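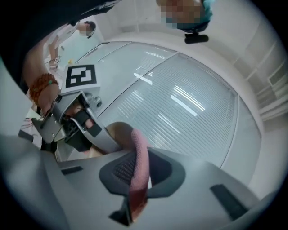 Olteo Facilities Desk
Ticket: Glare and self-closing blinds, Bowen room, floor 3
Opened by: Stojan Krasniqi
Opened: March 2025
Category: Interior / blinds and lighting
Status: Open, waiting for supplier

Description of the problem

Good morning. I write about the big glass wall in the Bowen room, the one with the horizontal blinds behind the glass. There are two problems and I put them in one ticket, as I believe they are connected. If you prefer two tickets, please split it.

Problem one. The slats do not stay in the position where we leave them. In the morning I turn them to the half-open position, so that we have some view to the corridor. By lunch they are nearly closed. Nobody on our team touches the control in that time, I have asked all of them.

Problem two. When the slats are nearly closed, the ceiling lights reflect very strongly in the wall. You get long bright lines across it, and the people who sit facing the glass complain of tired eyes. When the slats are open the lines are weaker and broken, and it is possible to live with them.

The blinds are from Catard. The label on the top rail says only the name and a number which I cannot read from below.

What I tried before opening the ticket

1. Turned the control fully to one end, then fully to the other end, then to the middle. The slats follow the movement well. No part seems to be stuck.

2. Left the slats fully open. They moved also from this position, but more slowly.

3. Switched off the light nearest to the glass. The strongest line disappeared, but the far end of the table became too dark for reading paper.

4. Cleaned the glass on our side with a dry cloth and after that with a damp one. No difference.

5. Looked if the door makes it. I closed the door normally ten times and watched one slat near the middle. It did not move in a way that I could see.

Reply from desk

Thank you for the details. Please check if the air vent in the ceiling is blowing toward the blinds. Also please confirm if the control is the cord type or the rod type. A light reading would help us if you can borrow the meter from reception.

Reply from Stojan Krasniqi

It is the rod type. The rod is on the corridor side, so every time I must go out of the room to adjust it. This I forgot to write.

About the vent: it is in the ceiling, the rectangular grille with thin slots. I held a strip of tissue paper on a long ruler under it. The air goes mostly down and a little toward the door. At the glass the paper hung straight. And the blinds are on the other side of the glass in any case, so I do not see how the air of our room can reach them. In the corridor there is a different vent, and I did not test this one yet.

I borrowed the meter. On the table under the lights it shows 1,000 lux, and at the end far from the glass 500 lux. I do not know if this is too much. The meter is old, but I took each reading twice and it gave the same number.

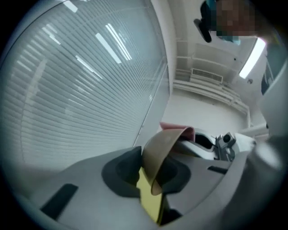

I also tested the corridor vent now. With the tissue paper in front of the blinds the paper moves a little, but the slats themselves stay quiet. I stood there for the whole time of a phone call and saw nothing. So for me it is not the air.

Then I noticed one more thing -- when I release the rod, it hangs a little twisted, and in the first seconds it turns back by itself. It is a very small turn, maybe the width of a finger at the handle. I think the mechanism in the top rail does not hold any more and the weight of the rod does the rest.

To test this I fixed the rod with a piece of soft tape to the post next to the glass. The slats stayed half-open until the evening. Next day I removed the tape and they were again nearly closed by lunch. I did this on two days with the same result.

Reply from desk

Good test. This sounds like a worn tilter, a small gear part in the top rail. Evton has the maintenance contract for the blinds and we have passed the ticket to them. You may keep the tape in the meantime. Please do not open the top rail yourself. For the lights we can ask the electrician to lower the level, but we would like to see first how it is with working blinds.

Reply from Stojan Krasniqi

I agree, first the blinds. The tape is back on the rod and I have put a small note on it, "Please do not remove", so that the cleaners know.

Two questions for Evton:

-- Can they move the rod to the room side, or is this not possible with this model?
-- Do they need the table moved away? It is heavy, and I must ask two colleagues to help.

Any morning is good for us before ten. After ten the room is usually booked.

Reply from desk

Evton answers that the rod cannot change sides on this model. The table can stay where it is, as they work from the corridor. The part is ordered from Catard and we will write the time of the visit in this ticket.

Reply from Stojan Krasniqi

Thank you, understood. The tape holds well. The line from the light nearest to the glass is still there in the afternoon, but weaker.

Related tickets
Bowen room: door closes too slowly
Corridor, floor 3: blind cord missing
Replacement of ceiling light panels, planned for July
How to borrow the light meter

This site uses cookies to keep you signed in. Accept / Settings

Olteo Facilities Desk | Contact us | Back to top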